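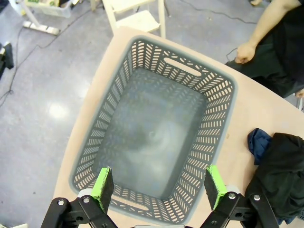

Search tips and guides Search

Laundry and Machines: Which Parts of the Job Can Be Handed Over

Updated 28 Jun 2026

Washing and drying have been automatic for decades. The work left over is the handling: getting clothes into the basket, moving the basket, sorting, loading, unloading, folding and putting away. The notes below take these in the order of a normal wash day and say what a general-purpose arm with a two-finger gripper can be expected to do at each step. They also list changes to the room and the equipment that help a machine and cost a person nothing.

Choosing a basket

A rigid plastic basket with straight sides is the best choice. Soft hampers and collapsible fabric bins change shape when lifted, and a gripper that was lined up with the rim at the start of a lift may be off it by the end. Slotted walls are fine. They save weight and let damp items breathe, but fingertips can catch in the slots, so a lift should be made at the rim or the handle openings.

Handle openings at both short ends allow a two-arm lift. One arm holding one end of a loaded basket will tip it. For single-arm setups, slide the basket along the table and do not lift it.

Pick a basket color that contrasts with the table. Gray on light tan works well. White on white does not, particularly under strong overhead light. A glossy basket floor can show a reflection that vision software takes for an object; a hand towel laid flat in the bottom prevents this.

Picking up clothes

Clothes going into a basket are the easiest part of the job. Placement does not need to be accurate, and a sleeve over the rim can be pushed in afterward. Pinch a fold near the top of the pile, lift straight up, wait for the cloth to stop swinging, then release low over the opening.

Dark items give the most trouble. Black and navy pieces lying together look like one piece to many cameras, and both may come up in one grasp. Spread them apart first or add a lamp at the side of the table. Foam or rubber finger pads hold cloth better than bare plastic. Wipe lint off the pads before each load.

In our bench log for the Linik arm, 107 attempts to move a single garment from table to basket produced 19 failures. Most were double picks of dark cotton.

Sorting

Sorting by color is workable in good light. Sorting by care label is not, unless someone holds the label flat to the camera. Check pockets by hand.

Loading and unloading

Front-loading machines suit an arm better than top loaders, provided the door is opened first. Unloading is slower. Wet items wrap around each other, and a long sleeve can pull half the load onto the floor. Set the basket directly under the door.

Folding

Towels and pillowcases can be folded on a clear, flat table. Shirts are possible but slow. The Chauke folding routine needs 6 minutes for a T-shirt that starts crumpled. Fitted sheets should be left to a person.

Room setup

Keep cables off the floor between the washer and the table. Fix the table so that it cannot shift when pushed. Keep hands away from the gripper while the arm is powered, and know where the stop button is.

Cost

The Trerner bench kit lists at $1,610 without a camera. It does not include finger pads. Rarkard pads fit after the two mounting screws are changed for the shorter ones in the pad packet.

Whether to buy now

For a household, no. Picking up and basket loading work with someone nearby, and the remaining steps take longer than doing them by hand. A small shop that folds the same towel all day has a better case. The folding times will be checked again in July, after the next software update.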